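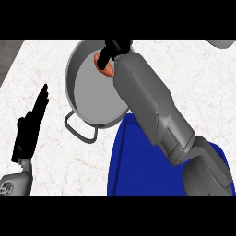 Lacey Inskip

Call for participants: winter survey of moth cocoons and leaf mines

We are looking for people who will help us to search hedges, garden fences and tree trunks for overwintering moths. The survey is run by the Vutadari insect group and it covers the Purves valley and the villages on both sides of it. It is open to everybody, and you do not need to have studied biology.

Last winter we received 737 records from 27 participants. Most of them came from gardens close to the river, so this year we would especially like to have people who live higher up, above the Grivero road. We have 18 places left.

What we ask from you:

Choose one route of your own and walk it three times before the end of the winter. The first walk should be made in December. Each walk takes one morning. Please write down the plant, the height above the ground and whether the cocoon is whole or has a hole in it. If there is a hole, its shape is important for us, for a parasitic wasp leaves a different opening than the moth does.

Please do not take the cocoons home. A photo with a ruler next to it is sufficient.

What you receive from us: a printed key with 172 species, a hand lens on loan, and one evening of training, where we will practice with old material from the collection. Travel to the training is paid. The walks themselves are not paid, I am sorry to say.

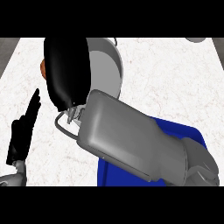

Joltura wrote under the first notice that she had found many empty cocoons on her plum tree last year and did not know if empty ones should be reported also. Yes, please report them. An empty cocoon is a full record, and you can enter it on the same form.

Participants younger than 16 are welcome together with an adult. Good shoes are necessary, as the paths on the north side stay muddy for a long time.

To register, send me a short message with your name, your village and the route you have in mind. The last day for registration is 28th November. I will answer every message, but it can take me a few days.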